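Talk notes, revised 21/12/2022
Dating undated works on paper: the Charbonneau estate
Trudy Bright

Slide 1. Title. Leave up while people sit down. Mention that the handout has the full checklist, so there is no need to copy from the screen.

Slide 2. Scope. The estate left 151 works on paper: mostly ink and gouache, a few monotypes. Of these, 100 carry no date in any hand. The talk covers how we assigned date ranges to the undated group and where the method is weak. It does not cover the oil paintings or the sketchbooks. Those are with a different cataloger.

Slide 3. What "dated" means in the catalog. Three levels. Level A: date written by the artist on the sheet. Level B: date fixed by an outside document, such as an invoice or a show list. Level C: date range argued from material and style. Stress that A is not automatically better than B. Charbonneau signed and dated some sheets years after making them, usually before a sale. We have 2 cases where the invoice is older than the date on the front. Both were moved to level B.

Slide 4. Paper stocks. The studio bought from two mills, Bremenex and Willier. Bremenex sheets are heavier, slightly warm in tone, with a deckle on two sides. Willier is a cold white and trimmed on all four. The account books show the change from Bremenex to Willier in a November order. After that order there is no Bremenex purchase on record. Leftover stock is the problem. A Willier sheet gives an earliest date. A Bremenex sheet gives nothing firm at the other end, and I have stopped treating it as if it did.

Slide 5. Watermarks. Go slowly on this one. Bremenex changed its mark twice while the artist was buying. The second mark has a broken loop at lower left, the third has the loop repaired. Transmitted light shows the difference in most sheets. It fails on heavy gouache, and on anything mounted to board. For mounted works we recorded "stock not determined" and moved on. Do not offer to unmount anything. Someone always asks.

Slide 6. Ink. The blue-black used in the early group browns along the stroke edges. The later carbon ink does not. Useful for sorting into two piles, weak for anything finer. Storage history affects browning, and part of the early group hung in a stairwell with a south window. Those sheets should be compared only with each other.

Slide 7. Signatures. Nine variants, labeled by letter in the handout. Variant D, with the detached final stroke, appears only on sheets that can be tied to the Kurov commission. This is the strongest single marker we have. Variants E and F overlap for years and I would now merge them. The printed checklist still lists them separately – correct this aloud.

Slide 8. Backs of sheets.
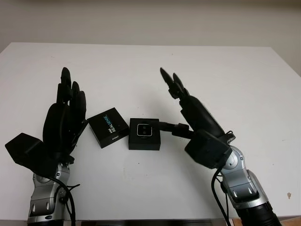

The framer's labels come in two formats, typed and stamped. Typed labels give a job number, and the job numbers run in order, so a sheet with a number can be placed between its neighbors. Stamped labels have no number. Framing date is still not making date. For the Kurov sheets the gap is short, since they went straight to the framer from the studio. For the rest it could be anything.

Slide 9. Combining the evidence. Each undated sheet got an earliest and a latest date from each type of evidence. The catalog range is the overlap. Where there was no overlap, we went back to the sheet and usually found a misread watermark. Show the worked table: row 3 is the clean case, row 6 is the one that failed. Roughly a third of the undated group ended with a range too wide to be useful. These are listed as "undated" with the evidence in the notes field. Resist the request to narrow them by style alone.

Slide 10. Style. Keep this short. The usual account puts the grid compositions before the open ones. Paper evidence contradicts that for several sheets, with open compositions on Bremenex second-mark stock and grids on Willier. My reading is that the two ran side by side. If pressed, say that the chronology in the earlier show catalog was built before the account books were available.

Slide 11. Open items. Monotypes still need a second examination under raking light. The framer's job ledger has a missing section, and the family is checking the storage unit. Merge E and F in the database before the next export.

Slide 12. Contact details and handout link. Questions. Repeat each question into the microphone before answering – the back rows cannot hear the floor.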